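Prorngate Linen and Bedding Exchange
Minutes of the general meeting, July 3, 2022

Quorum was met and the January minutes were accepted with one change: the hall opened in 1929, and the earlier minutes had the wrong year.

Rent. The hall on Sheehan Street goes up by $12 a month from the next billing. Members voted to pay it out of the sale fund and leave dues alone. Two voted against.

Dryer. The small dryer is still tripping the breaker. Filtik quoted for a new heating element and a service call. Approved, up to $100. Until it is fixed, members drying at home should mark their bags with a D.

3 Shares | 2 Comments

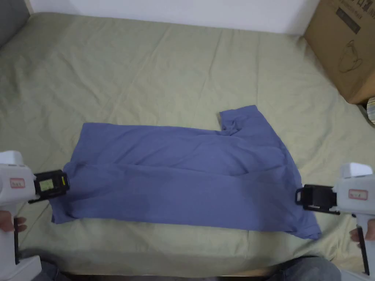 Sorting rules for the fall sale were discussed at length. Last year too many sheets were priced by the package they came in, and buyers took home the wrong size. From now on every flat sheet gets opened out on a bed and checked for stains and thin spots before it is tagged. Creases are fine and do not lower the price, so a sheet looking like the sage-green one goes in with the regular stock. Pressing is optional. Fitted sheets with dead elastic go to the rag bin. A motion to sell pillowcases singly failed.

Boxes. Donors keep leaving things in boxes that do not say what is inside. Each box must have the contents and size written on the top flap, with any old writing crossed out. Flat boxes can be stacked behind the stage, clear of the fire door.

Bimemis has asked for a dozen twin blankets for its guest rooms. Agreed, if they collect.

Other business. The key to the side closet is missing again. Whoever has it should put it back on the hook. The coffee money is short.

Next meeting to be posted on the hall door.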